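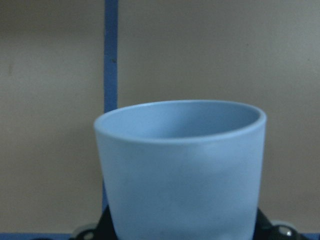
Danjuma Eze: no, the waiver doesn't cover refunds. Read the merchant terms again. You run a sale through Raltwood during the promo, fee is zero, fine. Customer sends it back in January, you get charged the return fee at the normal rate. Lost money on a sale that was supposed to be free.

Home | Boards | Sellers | Payments | Search | Log in

Raltwood dropping merchant fees thru December — worth switching?
Payments board
8 min read

We use cookies to keep you signed in and to remember your board settings. By continuing you accept this.

botond_h
Ok so that's already one answer before I even got the question finished, pasted Danjuma's message up top from the other board. Context. I sell kitchen stuff and kids' tableware, own site, small. Currently on Wukell for cards. Raltwood emailed to say zero processing fees till end of December if I put their button on checkout by next month. Plus a $10 coupon for the buyer, they pay it, not me. Sounds too good. Anyone running both buttons? Does the cart get messy?
Botond Hajdu

kettle_and_co
Running both since spring. Cart is fine. Support is not fine.

botond_h
Not fine how

kettle_and_co
Slow. Opened a ticket over a duplicate charge, got a form letter, then another form letter, then it got closed as solved. Wasn't solved. Customer had gone to her bank by then so I got the chargeback on top.

erdos.b
Switch. Why is this even a discussion. Free is free. I moved everything over and took Wukell off completely. Less clutter on the page, one set of reports. If they start charging in the new year I'll look at it then.

Norbert Szilágyi
You took Wukell OFF? Half my buyers have a Wukell balance sitting there and they want to spend it. Pull that button and they go to the next shop. I tried it for two weeks on the garden site. Put it back pretty quick.

erdos.b
Garden people maybe. Mine use cards. Raltwood takes cards.

Norbert Szilágyi
So does everybody. Point is the balance. That money doesn't feel like money to them, they'll spend it on a second watering can.

ebodnar
Can we talk about the coupon because I think it's the bigger thing than the fees. $10 off with no minimum. I had people buying one $11 item and paying a dollar plus shipping. Lots of them. New addresses, never seen before, never came back as far as I can tell. My packing table was a nightmare and I don't know that I got a single real customer from it.

botond_h
But you got paid the full $11?

ebodnar
Yes. Raltwood pays the ten. Shows up as a separate line in the payout, took me forever to match it to orders. My accountant was not amused.

kettle_and_co
The separate line thing drove me nuts too. There's an export setting, "combined", somewhere under payouts. Not on by default.

ebodnar
WHAT. ok going to look

ebodnar
Found it. Under payouts, then statement, then a tiny dropdown. Thank you. Months of my life.

Danjuma Eze
Back to fees. Do the math on your own returns before you move. Tableware probably doesn't come back much. Clothes, different story. I sell shoes and the return fee ate most of what I saved. Also check the hold. First 200 orders on a new account, they sit on the money longer. It's in the terms but way down.

botond_h
How much longer?

Danjuma Eze
Mine was nine days. Think it varies by what you sell.

erdos.b
Mine was four. Never noticed it tbh.

Norbert Szilágyi
Four is fine if you have cash. If you're buying stock in November with what you sold last week then nine days is a big deal. That's the season when it hurts.

erdos.b
If nine days kills you, payments isn't your problem

Norbert Szilágyi
Easy to say. Some of us pay suppliers up front.

mod_barta
Keep it friendly please. Also moving this from General to Payments.

shelfmaker97
Has anyone looked at why they're doing this now? Raltwood has the front page of that search tool of theirs, they stuck a link to it right under the box last week. That's a lot of eyeballs. I figure they don't care about my fees at all, they want buyers to have an account with a card saved in it. After that they've got them.

ebodnar
Sure but is that bad for us? If the card's already saved the checkout is shorter.

shelfmaker97
Not bad now. Bad when they're the only button anyone wants and the rate goes up. Seen it with marketplaces, seen it with shipping labels.

kettle_and_co
Nitelwood did exactly this with labels. Free for a season then it wasn't. I was too lazy to move away. They knew I would be.

erdos.b
So you use it while it's free and you leave when it isn't. You people make everything complicated

kettle_and_co
I just told you I didn't leave. Because moving is a pain. That's how they get paid.

botond_h
Ok numbers since someone messaged asking. Slow month I do 97 orders. Good month about 210. Average is small, cups and plates and bowls, so the fixed part of the Wukell fee hurts more than the percentage does. That's why zero looks so nice to me. On a $6 cup the fixed fee is silly.

Danjuma Eze
With baskets that small then yes the waiver helps you more than it helped me. Raise your minimum order though, do that regardless. Or bundle. Set of four.

ebodnar
Bundle!! Also stops the coupon hunters, they don't want a set of four they want the cheapest thing on the site

botond_h
Would need new listings for all of it but yeah. Maybe.

Norbert Szilágyi
My advice, both buttons, Wukell first, Raltwood under it. Don't take anything down. See what people click. At your slow-month volume you won't clear the 200 order hold for a while so don't count on that cash before the holidays.

erdos.b
Raltwood first. You want people to click the free one. Why would you put the one you pay for on top

Norbert Szilágyi
Because they recognize it and they finish the order. An unfinished order has no fee either.

shelfmaker97
Norbert's right on this one imo. Logo people know goes on top.

erdos.b
Mine's been on top the whole time, no drop in sales.

kettle_and_co
You only have one button. There's no top

erdos.b
ok fair

botond_h
Anybody know if the fee waiver starts when you sign up or when the button goes live? Email says "from activation" and I can't tell what that means.

Danjuma Eze
Button live and first sale through. I bought something from myself to set it off. Small thing, refunded it after, got charged the return fee naturally.

ebodnar
Don't think you're supposed to buy from yourself, it's in the rules somewhere. Ask a friend.

Danjuma Eze
Well nothing happened to me. But yeah, ask a friend.

botond_h
Ok. Going with both, Wukell on top for now, combined statement turned on from day one. Will do the bundles if I get a free evening. Applied just now, they want a bank letter and a utility bill — is that normal?

kettle_and_co
Normal. Scan it, don't photograph it, they bounced my photo twice.

shelfmaker97
Name on the bill has to match the account exactly too. Mine had a middle initial and they sent it back.

botond_h
Of course the bill is in my wife's name. Calling the electric company tomorow.

Norbert Szilágyi
Bank statement works instead, if it shows the address. Used mine.

botond_h
Sent the statement. Says three business days. Will post when the first payout lands.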